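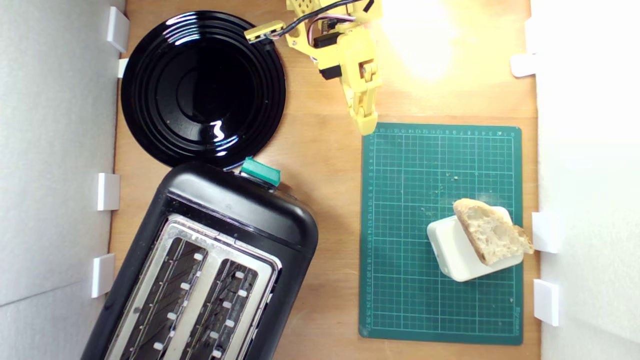
The toast table from overhead: plate, toaster, cutting mat, bread, and the yellow arm at the top.

Orkville open day toast set: read me first

Hello, and thanks for downloading this. I'm Ximena Núñez and I looked after the toast table at the Orkville workshop open day in January, along with Nii Sowah, who did the wiring and most of the worrying. What you've got in this folder is everything we recorded while visitors had a go at driving the arm. I've tried to write down what I'd want to know if somebody handed me the same folder, plus a few things I only remembered afterwards.

What's in it

There are 856 recordings. Each one is a single attempt at a single job, from the moment the visitor pressed the pedal to the moment they let go. Every recording has the overhead video, the joint positions of the arm, the joint positions of the little hand-held leader that the visitor was moving, and a line of text saying what they were meant to be doing.

The jobs are:

bread_to_toaster: pick up the bread and get it into either slot
lever_down: press the lever on the toaster
bread_to_plate: pick up the bread and put it on the black plate
bread_to_block: put the bread back on the white block, for the next person

The last one was never meant to be a job at all. It was just tidying up between turns, and then Nii pointed out that we may as well record it (he was right, annoyingly, as it's the cleanest part of the set).

The toaster was not plugged in at any point during the day. People asked me this more than anything else, so I'm putting it near the top. If you train something on this and then want real toast, please think hard about it first, and don't leave it on its own.

How the day went

We opened the doors at ten in the morning and I'd expected a slow start, but there was a queue for the toast table before I'd got the kettle on! Children were much better at it than grown-ups. They just grab the leader and go, whereas adults move it an inch, stop, look at the arm, look at you, and move it another inch. You can see this in the data if you plot the speeds. I haven't marked who was a child and who wasn't, and I'm not going to, but the two styles are easy to tell apart.

Lahcen Ait Brahim was on the sorting table next to ours and kept sending people over with the promise of breakfast, which was not on offer.

Roksolana Mykhailiuk gave the short talk at the front every hour. She'd asked me to have the arm doing something by itself while she spoke, so between turns it sometimes runs a small policy we'd trained the week before on our own practice. Those runs are in here too, 19 of them, and they have "auto" in the source column. Leave them out if you only want human driving. They're not brilliant. The policy was very fond of the plate and would wander over to it whether or not it was holding anything.

The set-up

The arm is a small 3D-printed one, mounted at the top of the picture and reaching down towards the cutting mat. We call it Sterkus, and you'll find that name in the config files. There's a second arm called Taleck, same design, which stood in for it after lunch while Nii re-seated a loose cable. Recordings made with Taleck have their own calibration file. Please use it. I mixed the two up on my first try and spent an evening wondering why the gripper seemed to be closing somewhere off to the left of the bread.

The table is light wood with a white wall down each side, held by white clips. The mat is dark green with a white grid on it, and it's handy if you want to work out where things are. I'd be a bit careful about using it as a proper ruler, though. People leaned on the table, the mat crept, and I pushed it back by eye whenever I noticed.

The bread is real. We used crusty bread because the soft sliced sort folds in half the moment the gripper touches it, and nobody under ten could get it into a slot. Crusty bread holds its shape but it drops crumbs, and I swept the mat when I remembered. I was a bit cross with myself about the mess until Halyna Zakharchenko said she'd much prefer a set with crumbs in it, as her own kitchen looks like that. Fair enough.

We got through 11 pieces over the day. There's a bread_id column, so if you want to test on a piece your model has never met, you can hold one out.

Things that may trip you up

The light. There's a strong glare on the wood to the right of the arm, up near the top edge, and the black plate is glossy enough to throw back bright spots of its own. Depending on the time of day these move or fade. I thought about filtering out the worst recordings and then decided against it, mostly because I couldn't settle on what "worst" meant.

The toaster runs off the bottom of the picture. It sits at an angle, overlapping the plate a little, and the camera doesn't see the whole body. Both bread slots are in view and so is the teal bit at the top end, so the jobs can still be followed. The toaster did get nudged, quite a lot in fact. If your method needs it to stay in exactly one place you're going to have a bad time.

The block. Some of you will wonder what the white thing under the bread is. In the labels it's just "block". It gives the gripper a bit of height to get under the crust, and before we had it people were scraping the bread round the mat for ages.

Dropped bread. If the bread went on the floor, I stopped the recording and marked it failed. If it fell on the mat and the visitor carried on, I left it running. So a recording marked as a success may well have a fumble in the middle of it. I like those best, personally, but you might not.

Labels. I marked success or failure on the day, by clicking a button, while also talking to people. Nii then went through the lot afterwards and changed the ones I'd got wrong. We still don't agree on four of them (is bread standing on its end in a slot, leaning on the other slot, "in the toaster"?) and those are marked "disputed". Make up your own mind!

People

No faces and no voices. The camera looks straight down at the table and we didn't record sound. Hands do turn up now and then when somebody reaches in to straighten something. Every visitor was asked before taking a turn, and there was a sign on the table as well. If you came along and would like your turn taken out, tell me the rough time you were there and I'll find it.

Using it

Do what you like with it for research, teaching or messing about. If you publish something, please mention the Orkville open day and send us a link, because Roksolana puts them up on the board by the door. If you pass the folder on, keep this file with it.

The loader script is in the tools folder. It reads one recording at a time and is not fast. Halyna has written a quicker one at Zakharchenko, where she works, and has said we can include it once she's tidied up the comments. I'll add it in the next version.

Changes

v1.1: added the bread_id column, fixed the Taleck calibration file, which had two joints swapped
v1: first upload

Known problems not yet fixed: a handful of the lever_down recordings start with the lever already down. I'm working through them in the evenings and will list the numbers in fixes.txt as I go.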